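Workshop Tips: Plugs, Cables and Charging Faults at the Bench

Issued by the Flarnbridge Shared Workshop. Section 4, revised November.

Members who work with automated equipment are asked to read this page before using the assembly tables. It was prepared after a fault in which a Storari feeder arm stopped halfway through a cycle and restarted without a command. No person was hurt. The arm had been powered through a plug that was not fully seated, and each small movement of the table broke the connection and made it again.

Heriberto Quintero, who reviewed the fault, found that the controller had logged 1534 short power losses over a single evening. The arm treated each one as a normal shutdown. The loose plug had been in use for nearly 70 hours before the stop.

Checking a plug before use

Switch off the outlet first. Hold the plug by its body, never by the cord, and look at the metal prongs from the side. They should be straight and parallel. Discoloration, pitting or a burnt smell means the plug is to be set aside and tagged.

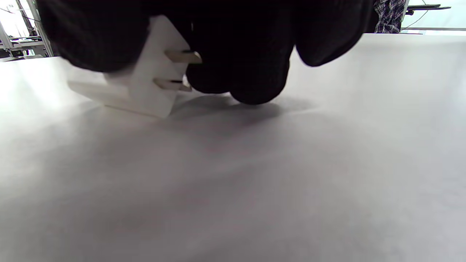
Holding a two-prong plug by the body for a side view of the prongs.

Push the plug in until the face is flush with the outlet. If it sags or can be rocked with one finger, use a different outlet and report the first one. Adapters should not be stacked. A plug that feels warm after 20 minutes of normal load is to be disconnected at the wall.

Dark marks on an outlet cover should never be wiped off before the outlet has been inspected. They show where the heat was, and the electrician will want to see them.

Small connectors and data cables

The same fault can occur at low voltage. A worn USB connector may carry power but drop the signal, and a machine that loses its signal may hold its last position or return to its start point. Both are hazards when hands are within reach. The Zhong controllers used at Flarnbridge return to the start point.

Work on a clear part of the table, with the cable coiled loosely beside you. Tight coils strain the wire where it enters the plug. Bring the connector up with both hands and examine the metal shell for bending.
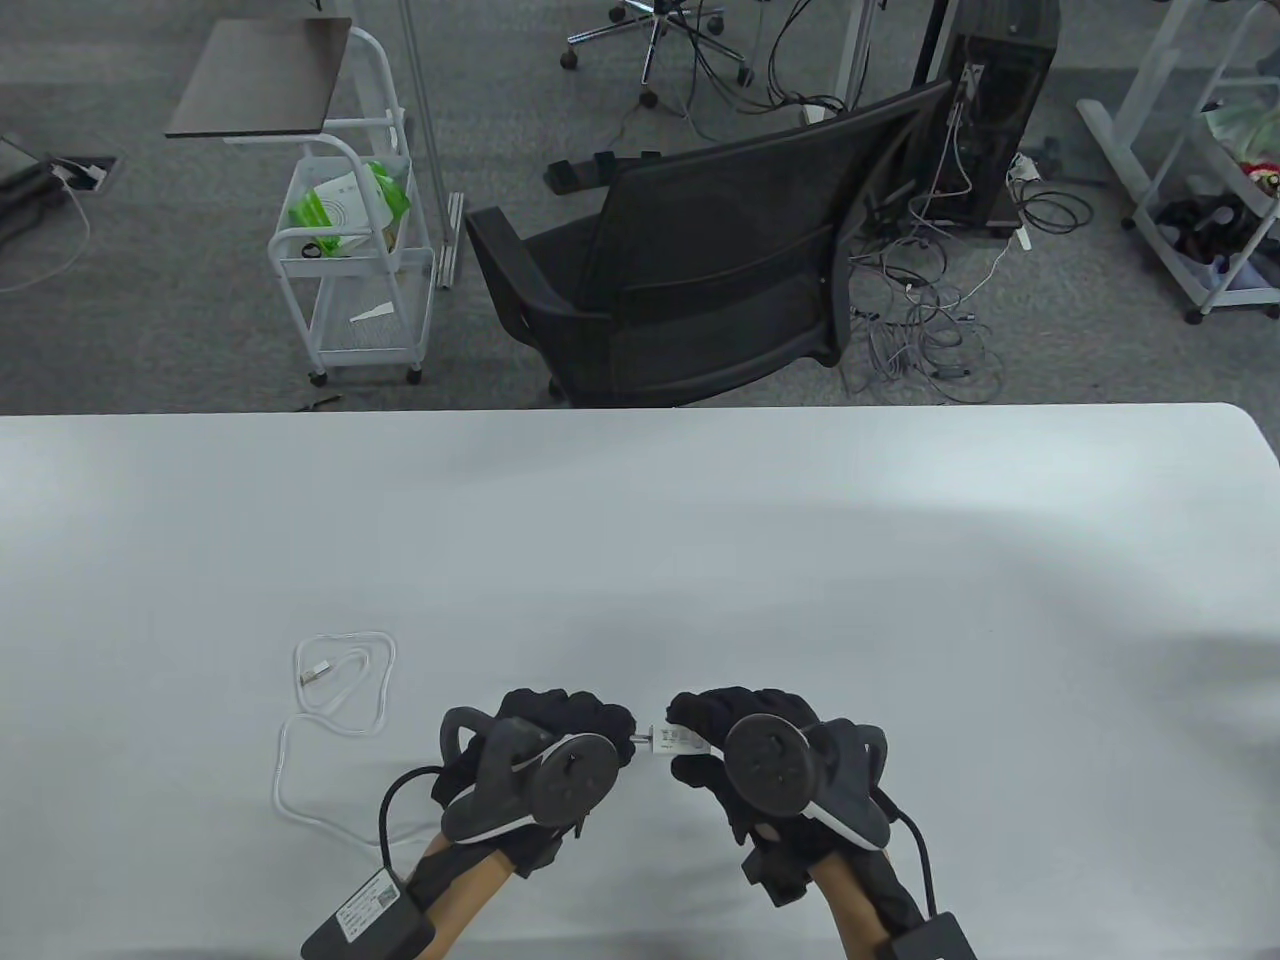 A shell that has been pinched can often be pushed into its socket by force, and this should not be attempted. It spreads the contacts in the socket, and the next good cable will then fail as well. Cut the damaged end off before discarding the cable — otherwise it tends to find its way back into the drawer.

Paper tags may stay on spare cables in storage. Remove them before the cable is run near moving parts.

After an unexpected stop

Press the emergency stop even if the machine is already still. Switch off the outlet and wait for the indicator lights to go out. Only then may the plug be touched. Write down the time and the position of the arm, and leave the cable as it was found.

Machines on the Prernus timer strip must also be taken off their schedule, as the timer will otherwise restore power at the next set hour.

Replacement cables are kept at the front desk and must be signed for.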